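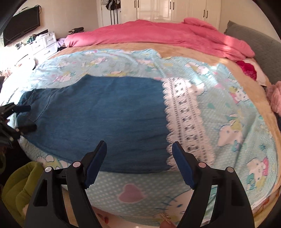 Nuria Barrios folds clothes for a living, and has done for 15 years. These days she does a lot of it with two grippers in her hands, so that the machines at Rirkilus can learn how it goes.

5 min read
21 comments | 60 shares

Rirkilus is a laundry and garment finishing firm in Steltosden. Hotel sheets, care home clothes, a bit of hand wash. It put in its first sorting line in April last year and the folding arms are meant to come next. Barrios was asked if she would be one of the people who show them how.

"I said show who? There's no one there. You just fold. You fold and it records and you shake it out and do it again."

Did she mind? She takes a while over that one.

"At first yes. I felt clumsy. I've got good hands, everyone says so, and then suddenly you've got two fingers on each side and you can't feel the cloth. A sleeve I'd do without looking took me a minute. I went home cross."

She does not go home cross now. She has opinions. Towels are boring. Fitted sheets are "a punishment". Dresses with any kind of lace she does slowly, because the pads can catch in the holes, and she thinks the slow ones are the ones worth having.

"Aurelio wanted them quicker. I told him, you want it quick or you want it without a hole in?"

Aurelio Salcedo runs the floor. He laughs when this is repeated to him and says she was right, they changed the target. It had been set by Flandier, who supply the software, and it was set for T-shirts. A T-shirt is easy. Salcedo's total so far is 1725 folds that passed the check, from the whole team, and he would rather have those than twice as many rushed.

He is less breezy about jobs. The sorting line took work off four people. Two moved to finishing, one retired, one left for a place near Shao and he's sorry about it.

"I'm not going to tell you it changes nothing. It does change things. The night shift is smaller. What I can say is who decides, and it's us round that table over there, with the staff in it."

Chrysanthi Makris, who sits at that table for the night shift, puts it differently.

"We're in the room. Being in the room is not the same as deciding."

She got two things in writing. Nobody is scored on their own recordings, and the hours spent on them are paid at the higher rate, same as training a new starter. "Which it is," she says. "You are training your new starter. He just doesn't have lunch."

She would like a third thing, a promise about numbers for the next two years. Has not got it. Talks start again after the summer.

Back to Barrios, who has to be on the press in a few minutes and is talking with her coat half off. What does the work feel like, day to day, compared with before?

"Quieter. You think more. Before, my head was somewhere else, what's for dinner, my sister. Now I'm thinking where do I pick it up, which end first. Thirty years old some of these habits and I never once asked why I start at the hem. My mother started at the hem."

Her wrists are better too, she says, on the days when the sorting line does the heavy bags. Worse on the gripper days. She has asked for shorter turns and a lower table. The turns came through stright away, the table hasnt.

And when the arms do arrive? Would she trust one with her own things?

"Sheets, yes, take them, please. My blouses, no."

She wants to see the first one fold though. Salcedo has said she can be the one to press start. She's holding him to it.

"If it starts at the hem," she says, doing up her tabard, "I want that written down somewhere."

Published June 12, 2024. Words: Ezequiel Lorente

Contact us | © 2024 | Back to top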